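Laboratory Equipment Practice, Handout 6
Centrifuges: choosing a rotor, balancing, and keeping the record
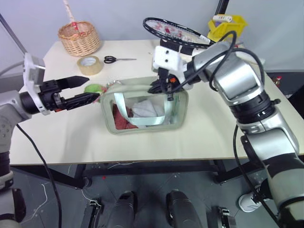 Figure 6.0. Two-arm bench setup, right gripper on the racket handle.

Please read this handout before the practical part. It continues from Handout 5 (pipettes and their checking). The safety rules of the building are in a separate paper and I do not repeat them.

6.1 Speed and force

Many students write in the notebook only the speed, for example "3000 rpm, ten minutes". This is not enough. The same speed gives a different force in a different rotor, and another person can not repeat your work. Always write the relative centrifugal force (RCF, given as "x g") and also the rotor name.

The formula is:

RCF = 1.118 x 10^-5 x r x N^2

where r is the radius in centimeters, measured from the center of the shaft, and N is the speed in revolutions per minute.

Let us take a small rotor with r = 8 cm at 3000 rpm. N squared is 9,000,000. We multiply by 8 and by 1.118 x 10^-5 and we get 805 x g. If you change to a rotor with r = 16 cm and keep the same speed, the force is two times bigger, 1610 x g. If you keep the radius and make the speed two times bigger, the force becomes four times bigger. Students forget the square very often, and I ask for it in the written test every year.

Which radius? Rotor booklets give the minimum, average and maximum radius. In this course we use the maximum radius, unless the protocol says another one. Write "r max" beside the number.

6.2 Fixed-angle or swing-out

In a fixed-angle rotor the tubes stay at one angle for the whole run. The pellet collects on the outer side of the tube, near the bottom. Mark this side with a pen before the run, then you know where to look for a small pellet.

In a swing-out rotor the buckets move to the horizontal position. The pellet is flat at the bottom, and layers in a gradient stay more regular. The permitted speed is usually lower. All buckets must be in their places, also the empty ones, and they must swing freely when you move them by hand.

6.3 Balancing

Balance by mass. Two tubes with the same level can have different mass, for example when one holds a sucrose solution and the other holds water. Put each tube together with its cap on the scale. For our swing-out buckets, weigh the complete bucket with the adapter and tubes inside.

The balance tube must contain a liquid of similar density. Place the pair opposite each other. With 3 equal tubes you can use a six-place rotor if you leave one empty place between each of them. With five tubes, prepare one more.

If you hear vibration while the speed is going up, press stop and wait until the rotor stands still. A little vibration at low speed is normal in some models — the booklet tells at which speed it should disappear.

6.4 Temperature

Cool the rotor before the run, not only the chamber. A metal rotor from the shelf needs a long time to become cold, and the display shows the air in the chamber, so the sample may be warmer than you think. Our group uses 40 minutes of pre-cooling with the lid closed. After the last run leave the lid open, so that water does not collect inside.

6.5 The rotor record

Every rotor has a page in the Lisar record book. After each run, write the starting count, the final count, the RCF and your initials. A run which you stopped early is also a run.

The practice rotor, with the Humix label on its box, had a count of 534 when this handout was prepared. The older one in the Zutano cabinet had 1030. It goes for inspection in March, and until then please use it only at the reduced speed written on its page.

Look at the rotor under a good light before you put it in. Scratches, white spots and small pits can be the beginning of corrosion. Salt solutions are the usual cause, also strong detergents. Wash with warm water and a mild detergent, rinse with distilled water, and dry it upside down on a soft cloth. Do not use a metal brush.

6.6 For the next meeting

Calculate the RCF for r = 10 cm at 2000, 4000 and 6000 rpm, and draw the curve by hand. Then find the speed which gives 500 x g in the same rotor. Bring the rotor page from the Abou Zeid teaching room, or a copy of it — we will fill in one line together.

Handout revised June 14, 2023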